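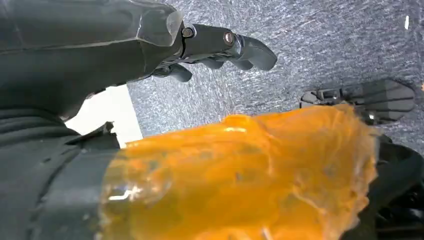 Orange bags, second sheet
19/02/2022, Molside workshop, back room

Today I continued with the orange material from Pemeck. Shewit Belay asked me to write down how it behaves when it lies on the carpet, before we decide if we order it for the Bogale packing job. I write it here in the order I remember, so please excuse the jumps.

The delivery note says 100 pieces. I took 10 from the top of the carton and left the rest closed. The weight of these ten together is 164 g on the small scale. I did not use the big scale, it still needs a new battery.

Colour first. I like this orange more than the one from Sevia. On the grey carpet it is very easy to find, even from the door and with the lamp off. The Sevia one was nearer to brown, and in November we lost two of them under the bench for a whole week. For the Bogale people this matters, because their store room has a floor of nearly the same grey as ours.

Folding. I folded five in half and then in half again, and five I rolled. The rolled ones open again by themselves after a short time. The folded ones stay, but the corners come up. With a book on top for the lunch break they were better. I want to try this again on a colder day, as the heater was on since the morning.

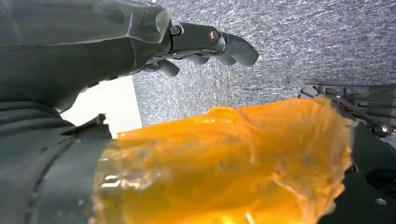 For the label I am still not sure. Shewit wants it printed directly on the material, and I would prefer a paper one inside, which can be changed when the customer changes. The orange is translucent, so a paper label inside has a chance to be read without opening, if the letters are big and black. But when the orange is crinkled like this, small letters would be hard to read, so I would not go under the size we use for the shelves. I wrote three test labels by hand and put them in the blue folder.

Smell: a little, like new rain boots. It was weaker in the afternoon.

Price: the offer for the full order is 951 with delivery. I have not compared it with Sevia yet, their new list did not arrive.

To do next week:
Ask Pemeck if they make the same orange in a longer size.
Put one piece at the window and leave it there.
Vacuum the carpet before the next test, the fluff sticks to everything.
Give the test labels to Shewit.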